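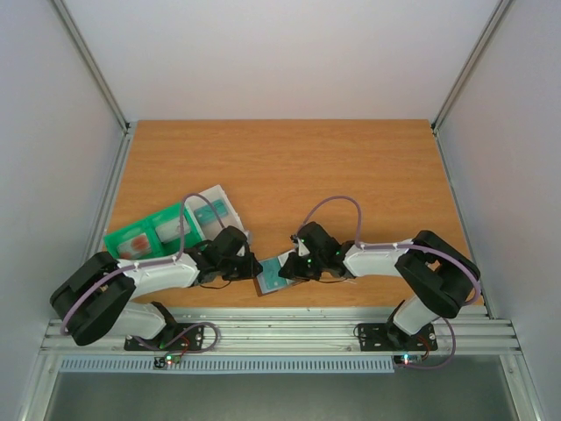 Malou Ásgeirsdóttir asked whether the two arms really need a shared clock if each controller already runs at 200 Hz. They do. Free-running loops drift apart, and a bimanual policy then sees joint states from different instants.

Setting up the shared clock in Gerkum

1. Stop both controllers. Leave the power on.
2. In the config, set left as master and right as follower.
3. Set sync_period to 10 and max_skew to 1 (both in ms).
4. Restart the follower first, then the master.
5. Run the skew logger for 11 minutes with the arms holding position over the table.

If the log shows skew above the limit, check the follower's thread priority before touching the filter gains.

Comments

Cengiz Akgül: Step 4 the wrong way round gives error 189 on my build.

Daranee Saithong: Same. Restarting both cleared it.

Contact | © Drostden 2018 | Back to top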